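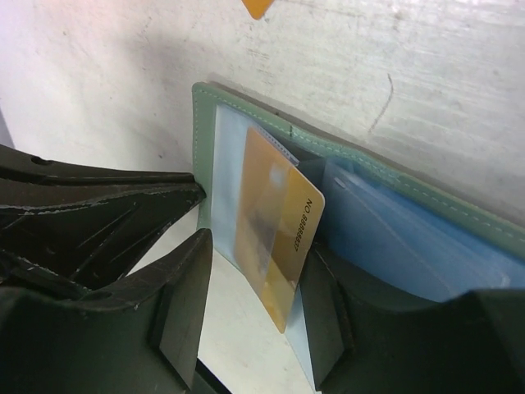
Should the replacement fingers be bought in this budget year or held over to the next? They should be bought in this one, together with the wrist cameras, so that both are covered by a single service agreement.

Category: Lists > Equipment Planning > Purchasing

July 28, 2020

To all members of the equipment planning list:

This message replies to the question from the Milov site, quoted here in full.

> The draft budget shows one line for grippers and a separate line for
> "wear parts and fixtures." Our site handles mostly small flat goods:
> wallets, card holders, sleeves and loose cards. The fingers pick up
> scratches in ordinary use, and we would like to know whether spare
> sets belong under wear parts or under the gripper line. We also ask
> whether the Kustomley quotation includes fitting, as the Grorus
> quotation plainly does.

On the first point, spare fingers are to be entered under wear parts. Light scratches and scuffs on the outer edges are not grounds for replacement. A set should be replaced when the gripping faces no longer meet evenly, or when a mounting hole has worn out of round. Each site should plan for 4 spare sets and keep 3 of them unopened until they are needed.

On the second point, the Kustomley quotation does not include fitting. Fitting would be charged by the day and must be added before the two offers are compared. The Grorus offer includes fitting and one training visit, but its delivery time is 21 working days – longer than the Milov site has said it can accept. Sites that can wait should say so in their reply.

Bifold wallets with clear card pockets remain the hardest item on the handling list. The wallet has to be held open and upright while the cards inside stay in view of the wrist camera, and glossy pockets and metallic cards both throw back light. Any lighting requested for this work should be listed as its own item, with the price of a diffuser shown separately. Noiphan has offered to lend a lamp for trial, and the loan carries no duty to buy.

Requests must reach the purchasing office in time for the October review. Please use the revised form, leave no line blank, and attach both quotations. Requests above the site limit need 5 working days more for approval.

Equipment Planning Office

Recent messages on this list
Revised request form for wear parts
Grorus service agreement: renewal terms
Lighting trials at the Noiphan site
Storage of spare grippers between projects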